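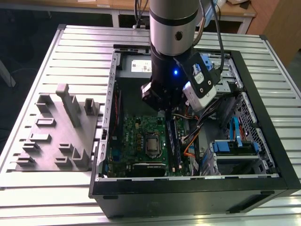

# What's Inside a Desktop Computer?

A desktop computer looks like a plain box. You press a button, a light comes on, and a little later you can play a game or write a story. The box is called the case. Its job is to hold all the parts in place and keep dust and fingers away from them.

Most cases have a side panel that comes off. When people want to work on the parts, they lay the case down on its side and take the panel away. Then they can look straight down at everything inside.

**Before you read on:** never open a computer by yourself. It has to be turned off and unplugged first, and a grown-up who knows how to do it should be there the whole time.

## The motherboard

The biggest flat part inside is the motherboard. Many motherboards are green, but they can also be black, blue, or other colors. Some have the name of the company printed right on them, such as DELL.

Think of the motherboard as a town. The parts on it are the buildings, and thin metal lines called traces are the roads. Electricity travels along the traces and carries messages from one part to another. If you look closely at a motherboard, you can often see the traces running side by side and turning corners together.

There are lots of tiny parts on the board too. Some are shaped like little cans. These are often capacitors. A capacitor stores a small amount of electricity and lets it out when it is needed, which helps keep the power steady.

## The processor

Near the middle of the board you may find a silver square. This is the top of the processor, also called the CPU. Those letters stand for "central processing unit."

The processor follows instructions. Every time you click, type, or move something on the screen, the processor has work to do. It handles one small step after another, and it does this so fast that you don't notice the steps at all.

The processor sits in a holder called a socket. A metal bracket presses down on it so it can't slide around. When the computer is being used, a processor gets hot, so a block of metal called a heatsink goes on top. Often there is a fan as well. With the heatsink and fan taken off, you can see the shiny metal lid underneath.

## The memory

Close to the socket are some long, thin slots. Memory goes here. A memory module is a narrow card that stands up on its edge, a bit like a slice of toast in a toaster. You might hear people call it RAM or "a stick of memory."

Memory holds the things the computer is using right now. Say you are drawing a picture of a horse. While you draw, the horse is kept in memory. When you save the picture, it gets copied to a different part called the drive. Turn the computer off and the memory goes blank, but the drive keeps your horse for next time.

Many memory slots have a clip at one end or both ends. To take a module out, you open the clips and lift it straight up. To put one in, you line up the notch in the card with the bump in the slot and press down evenly. The notch is there so the card only fits one way around.

## The cables

Inside the case you will also see bundles of cables. Many of them carry power. They come from a metal box called the power supply, which takes electricity from the wall and changes it into the kind the computer can use.

The wires come in different colors. In many computers the colors show how strong the electricity in each wire is. An orange wire, a red wire, and a yellow wire often do different jobs, and a black wire usually carries the electricity back again. The plugs on the ends have special shapes – this makes it harder to push one into the wrong place.

## The back of the case

The back wall is made of metal and has holes in it. Some are for the plugs you already know, like the ones for a keyboard, a mouse, or a screen. Others are long and narrow. They are for expansion cards, which are extra parts that give the computer something new to do, such as showing better graphics.

## Try this: a paper computer

You can build a flat model without opening anything. You need:

- the lid of a shoebox
- green paper
- kitchen foil
- black card
- orange and black yarn
- glue and scissors

1. Glue the green paper inside the lid.
2. Stick a square of foil near the middle for the processor.
3. Cut a long strip of black card and fold one long edge over. Glue the folded part down next to the foil so the strip stands up. This is your memory.
4. Twist the yarn together and glue it along one side for the power cables.
5. Draw traces from part to part with a pencil.

## Words to know

**Capacitor** – a tiny part that stores a little electricity.

**Case** – the box that holds all the parts.

**Heatsink** – a piece of metal that carries heat away.

**Processor** – the part that follows instructions.

**Socket** – the holder the processor sits in.

**Trace** – a thin metal line on the motherboard.

*Written by Grażyna Jakubowski. Checked by Lộc Phí.*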